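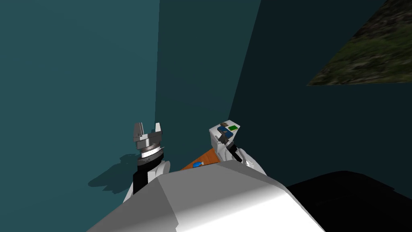
Keeping the Simulated Cell Alive: Maintenance Report

Last updated: February

1. What we were asked to do

Our group inherited the Zinness cell from last year's class. Zinness is a two-armed robot that exists only in software, which led us to assume there would be no maintenance. The course adviser, Davina Guthrie, let us believe this for most of an afternoon.

The assignment was to get the cell running on the lab's new machine, fix whatever broke, and leave behind a setup that the next group could start without phoning us. The cell is a small room with teal walls, an orange wooden table, and a few objects for the robot to pick up and hold. Nothing in it can rust. It had decayed anyway.

2. State of the cell when we got it

The project folder held 1029 files and one set of instructions, which ended at "then calibrate as usual." Two versions of the gripper model were present, one called final and one called final_use_this. The startup script loaded the first.

On the first launch both arms dropped through the table. On the second launch the arms stayed up and the table dropped. We recorded this as progress.

3. Repairs

Table. Its collision shape had been saved in centimeters while everything else was in meters. We converted it and locked the units in the scene file.

Left gripper. The fingers would close on command but crept open again under no load. The damping value on the finger joints had been set to zero, probably by someone in a hurry. We restored it from the older model and added a check at startup. The home pose for this arm is now up and clear of the table with the fingers open, so a bad finger joint can be spotted without running a task.

Right gripper. This one held objects fine until the arm moved, at which point the object left for the far corner of the room at great speed. The contact solver was running too few steps for the stiffness we had asked of it. We raised it from 10 steps to 80 and softened the finger pads. It now keeps hold of the white box while the arm lifts it, and the box no longer shivers. The price is a slower simulation, and the fan on the lab machine has become part of our lives.

Wrist. The Hurard joint package, which handles both wrists, had been updated since last year and reversed the sign of one axis. It took us two evenings to find and one character to fix. Davina said this was the normal ratio.

Walls. We spent no time on the walls, and the grass texture outside still shows over the top of one. The Skinner group next door has a full kitchen with tiles. We have teal.

4. Checking routine

Before each session, one person loads the cell, sends both arms home, opens and closes each gripper, and reads the joint error log. After that the right arm picks up the white box and holds it while the log is read again. If the error climbs during the hold, stop and check the solver settings before touching anything else – we learned this by touching everything else.

The long test is a run of 3000 open and close cycles on each gripper, started at 6 p.m. and left alone overnight. The left gripper passed on its first try after the repair. The right one failed once when the machine installed an update and restarted itself, so updates are now off during runs.

5. Still open

The Vollitz logger writes its timestamps in a different time zone from the rest of the system. We have been adding the hours by hand and would like to stop. The objects on the table also settle slightly on every reset, so their start positions should be read from the scene after settling and never copied from the setup file.

The old gripper model is in a folder called do_not_load. Please leave it there.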